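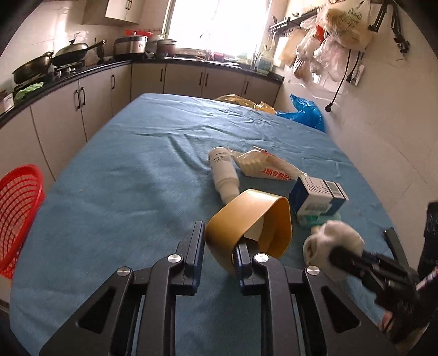

October, 10.40. Contact labelling, second go. Point of today is whether we can mark the moment of first touch from the wrist video alone, without the force trace, and get near enough to what Siwan does by hand. Old method looked for the jaw width to stop changing. Works on a bottle or a carton, hopeless on anything bendy like the tan-yellow band, where the pad is on it long before the jaws stop moving. So new method (Gwilym's idea, my code, blame accordingly) watches the patch of picture just inside each pad and flags the point where it stops sliding relative to the pad. Jaw width only used as a tie break.

Set is 2,789 clips after throwing out the ones with a missing jaw reading. Had hoped for 3,000. Siwan has hand labelled 470 of them, all objects mixed, and those are held back for scoring. DON'T tune on them again, we did that at Divham and had to bin the lot.

Settings same as last entry except the patch, which is narrower. Blue pads against the blue cloth still a nuisance – the patch finder slides off the pad edge and locks on to a crease. Roland says mask by jaw angle. Tried it, better, not cured. Ought to try a different cloth but then the old clips don't match.
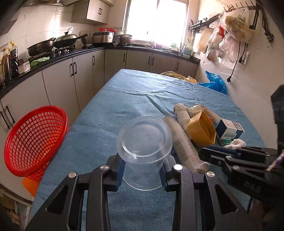
11.55. First pass through the held back set. Rigid things: new and old methods agree most of the time, no surprise. Soft things: new one is earlier and closer to Siwan. Clear plastic is the worst of the lot for the new method. Patch inside the pad sees straight through to the background, background keeps moving, so it never decides there is contact. Old jaw width rule beats it there. Slightly annoying.

Two options:
– fall back to jaw width when the patch score stays low for too long
– use both pads and take whichever settles first

Tried the second because it was quicker to write. Helps on tissue, does nothing for cups. Will do the first after lunch. Bernice wants the threshold writen down somewhere that isn't my head, so: it is in the Prernine config, under contact, with a comment.

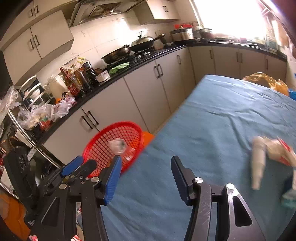

14.20. Fallback in. Cups now no worse than the old rule and the soft items keep thier gain. Release is still wrong though. We call it too early when both the hand and the object are moving, the blur makes the patch look as if it has let go. Suggest we leave release out of the write-up for Meinir and only claim first touch. Gwilym disagrees, wants a blur check first. Fine, but he can write it.

Left to do: Siwan to relabel a handful blind so we know how far she is from herself. Rerun with the old patch width as a proper comparison. Copy results off Owen before the disk fills again. Ask Nurkbridge whether their clips have jaw readings at full rate, ours drop up to 2 per clip and I've been filling them in by straight line.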